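Glove tracking drift, part two

In the last post I left the wrist pose problem half solved. The fixed camera gave a decent position for the marker cube, the glove sensors gave decent finger angles, and the two disagreed about where the hand was whenever the wrist turned quickly. Teemu Rautiainen wrote to suggest a clock problem. I had blamed the calibration. He was right about the larger part of it.

The two streams are stamped by different clocks. The camera frames get their time when they reach the computer, and the glove samples get theirs on the handheld unit before they travel anywhere. I had been correcting this with one constant offset, measured at the start of each session by tapping the table and lining up the spikes. That works for the first few minutes. By the end of a long session the offset has moved, and the tap says nothing about by how much.

The fix is dull. I now tap at the start and the end, fit a straight line between the two offsets, and resample the glove stream onto the camera times. Florian Besson had a version of this in the Zendov scripts already, with a proper filter behind it. I tried the filter and went back to the line. On my recordings the filter followed noise in the arrival times and made fast turns slightly worse.

With the clocks sorted, what remained was a steady error that rotated with the hand. A fixed error in the hand's own coordinates means the transform from cube to wrist is wrong, so I redid that too. The old procedure asked the wearer to hold five poses and solved for the transform from those. People don't hold poses well, and they tend to choose ones where the cube shows the camera the same face. The new procedure is a slow, continuous roll of the forearm with the fingertips kept on one spot of the table. Every frame with at least 2 faces of the cube detected goes into the solve, and single-face frames are dropped, as a lone square seen nearly head-on can flip its tilt.

I ran the whole thing over the cloth folding set, which is 346 recordings. Of these, 1,429 short segments contain a fast wrist turn by my threshold. I compared the old and new pipelines on those segments only, since slow motion looked fine before and still does. The disagreement between camera and glove is lower in nearly all of them. The exceptions are segments where the hand goes under a fold and the cube is hidden for long enough that the glove has to carry the pose alone. No amount of clock fitting helps there.

Meron Workneh asked whether any of this matters for the policy trained on the data. I don't know yet. The Biltanix baseline was trained on the old poses and I have only retrained it once, which is too few runs to say anything. It does close the gripper closer to the cloth edge in replay, but replay is forgiving.

Two things are still open. The tap detection fails if the table is covered where the wearer taps, so for now I check those by hand. And the line fit assumes steady drift, which I have checked on one handheld unit and should check on the other before October.

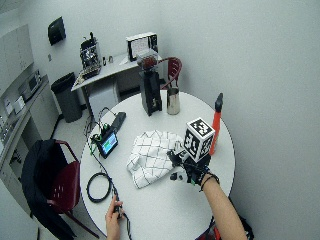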